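Re: [cell-practice] Start pose rules, draft 2

On Saturday the Harnau desk wrote:
> Do we need a start pose rule in simulation? Nothing can get hurt.

Yes, please keep it. Tresildale reuses the same task files on hardware, so the rule has to hold in both. The limit stays at 100 mm/s for the first move.

Proposed wording:

1. Both hands start open, palms down, touching no object.

2. The box lid is open and the box is empty. The orange cylinder stands upright in its gray holder.

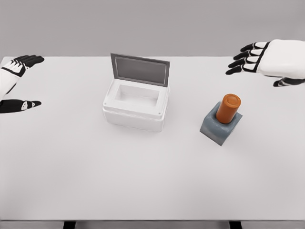 3. Log any start that breaks 1 or 2, and do not count that run – Jindila had 17 of these in April.

Comments to the list, please.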